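Robots & Automation Help > Rules, Standards and Good Practice

How do you write the hand and desk rules for a humanoid in a small room?

Posted by Estíbaliz Miranda
Saturday, June 13, 2020
Tags: humanoid, collaborative work, risk assessment, house rules

Hello to all. I am writing the working rules for a humanoid with two five-finger hands. The place is Closdale, a former apartment where we do household tasks: lifting a basket, putting it on a rack, taking it down again. I come from industrial cells, where I had a fence, a door with an interlock, and a sheet of rules which was already written before I was born. In Closdale I have no fence. I have a desk, a robot that stands by it, and people who want to put the fruit back by hand after each try.

I have read the standards for industrial robots (ISO 10218) and the technical specification for collaborative operation, ISO/TS 15066. I understand them more or less. My difficulty is that they were written for arms fixed to something, and our machine has legs. The personal care robot standard, ISO 13482, is nearer in some parts and farther in others.

So I made a first draft. I copy it as it is now:

1. No person puts a hand over the tabletop while the arms are enabled.
2. The operator says "arms on" and "arms off" aloud, and waits for the other person to repeat it.
3. The other person holds the stop button in the hand. It does not stay on a table.
4. Before each lift, both hands go to the open position beside the object and stay there until the operator confirms.
5. Maximum load in the basket is 300 grams.
6. Maximum 60 minutes of work, then a pause of 11 minutes, with the motors off.
7. The rack is empty before the first lift of the day.

Rule 4 is the one we discuss the most. I want the start position to be the same each time, with the palms up and the fingers open, so that a person who comes into the room can understand at once what the robot is going to do. My colleague thinks this is a waste of time and that the policy should choose its own approach.

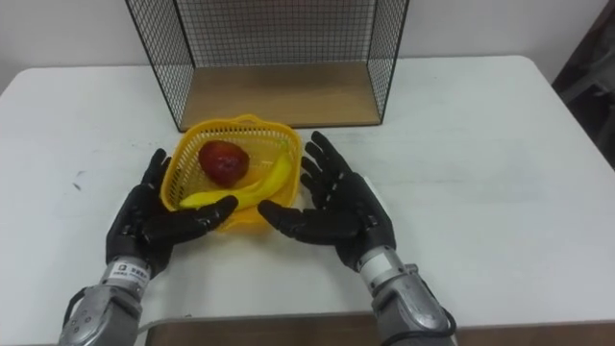 Kacper Kwiatkowski wrote under my draft that a pause is worth nothing if the person doesn't know what must be checked in it. According to him, I should delete rule 4 or else give it a list: who looks, at what, and which word permits the motion. I think he is right about the list. I don't agree about deleting.

My doubts are these:

Is a spoken command acceptable as a protective measure, or is it only a custom? In my old factory it would be only a custom.

Should the load limit be for the basket, or for the basket and the contents together? I wrote "in the basket", but I see now that two people can read it in two ways.

And how do you treat the floor around a robot with legs? I can mark a rectangle with tape, but if the machine falls it will not respect my rectangle.

Thank you in advance, and excuse my English where it is heavy.

Kacper Kwiatkowski

I already commented on the draft so I will be short here.

Spoken command: custom, not protection. Keep it, it is a good custom. But in the risk assessment you can't take any credit for it. The credit goes to the stop device, to the speed limit and to the distance. If your assessment is only acceptable when people speak correctly, then it is not acceptable.

Load: basket and contents together, weighed on a kitchen scale, number written on the sheet. We had the same confusion at Trolach and lost a morning.

I would throw away rule 7. It is housekeeping.

Pacheco group member (name hidden by user)

just put a light curtain and be done with it. we have one at every station and never had to write any rules. the arms stop when you reach in. 69 dollars used

Estíbaliz Miranda

Thank you both. To the second person: I looked at light curtains, but the price is not my problem. The curtain stops the arms when a person reaches in, and for an arm on a pedestal this is fine. For a standing robot I must know what "stop" means for the balance. If the power is removed from the legs, I have created a new hazard in order to remove the old one. Also, I would want the certificate of a used device before I count on it for anything.

To Kacper: I changed the load rule as you say. Rule 7 I would like to keep.

Plirncombe Robotics Club

We keep a rule book for humanoid sessions and have rewritten it several times, so let me try to answer in a complete way. English is my third language, please be patient.

Start with the stop. A fixed arm has a simple safe state: no power, brakes closed. A biped usually has not. Before any other rule, write on one page what happens for each kind of stop you have. For us there are two. The first one holds the arms in place and keeps the legs balancing. The second one removes all power and the robot goes down, unless something carries it. Each person in the room must be able to say which button does which — we ask them at the door, and if they can't answer they stay outside for that session.

About the floor. Your rectangle of tape is good for keeping people away in normal work. It isn't a calculation of where the robot can land. For this we take the full height of the robot with the arm stretched, draw a circle from the feet, and add a margin. Inside of the circle no person stands while the legs have power, if the robot is not held from above. In a small room the circle will probably touch a wall, and then you must think about the walls too. A person between the robot and a wall has no way to go. Mark these places on your plan as forbidden, and not only the ones in front.

About the cables. I did not see a rule for cables in your draft and I would add it before all the discussion about palms. A tethered robot has two problems: the foot can step on the cable, and the person can. Our rule is that the cable leaves from the side where no person walks, and that one person checks the full length of it before "arms on" and again after each change of position. This person is not the operator.

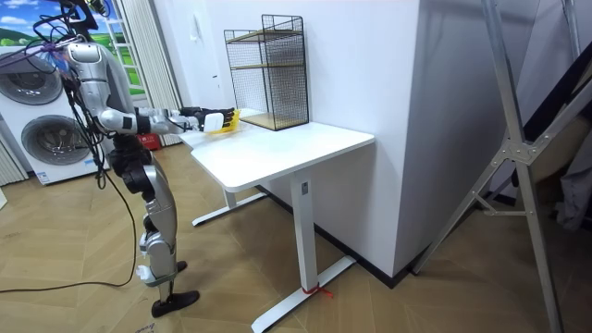 Reach limits are the next part, and I believe they are more useful to you than the start position. Decide the volume where the hand is allowed to be, write it in the software, and then check it with the robot moving slowly and carrying the real object, because an object in the hand makes the reach longer. When the hand has the yellow basket just above the tabletop, in front of the wire rack, the outer side of the basket can be closer to the wires than the fingers are, and your limit must be measured from there. The same is true for the desk: the forearm goes over the near edge, so there is a gap between forearm and edge which can close on a human hand. Treat it as a pinch point and write it as one. If the desk height can be changed, lock the height during the session and write down the value. We had one day in October when the desk was lower than the saved value and all the limits were wrong by the same amount.

About the start position. I am on the side of Estíbaliz here. A known posture before the motion has real value for the people in the room, even if the standard doesn't ask for it. But Kacper is correct that a pause needs content. Ours is this:

Second person looks at the cable. Says "cable clear".
Second person looks at the floor circle. Says "floor clear".
Operator looks at the hands and the object. Says "hands clear".
Operator says "lift".

If any of these is missing, the operator doesn't continue. If a person says another word in place of these, the operator doesn't continue either. It sounds like theater the first week.

About the people who put the fruit back. This is where most of our near misses come from, more than from the robot's own errors. The person sees that the robot has finished and reaches in. So we separated the two things: the arms go back behind a line, the arm drives are disabled, the light changes color, and only then a hand may go over the table. It costs time. With more than 60 tries in a day you will feel it, and people will begin to ask for a shortcut. Don't give it to them verbally. If the rule must change, change the paper, put the new date on it, and let everyone sign again.

About rule 7, keep it. It isn't only housekeeping. A thing forgotten on a shelf can be pushed out the back or the side by the basket, and your load limit says nothing about this thing.

One last point on the standards. Don't write in your document that you "comply" with ISO/TS 15066 if you only took the idea of limiting force and speed from it. Write which clauses you used and which you didn't, and why. An inspector prefers this, and your own colleagues will understand it better also.

Kacper Kwiatkowski

Okay, I accept rule 7. For the cable check I would still let the operator do it when the team is only two persons, otherwise the second person has the stop in the hand and is also walking around the robot.

Plirncombe Robotics Club

With two persons the second one can check from where he stands, if the cable is put on the correct side. If he can't see the full length from there, move the cable.

Estíbaliz Miranda

I have put the cable rule as number 1 and moved all the others down. The pages for the two kinds of stop I will write on Monday with the person who maintains the legs, and I will post them in this same thread.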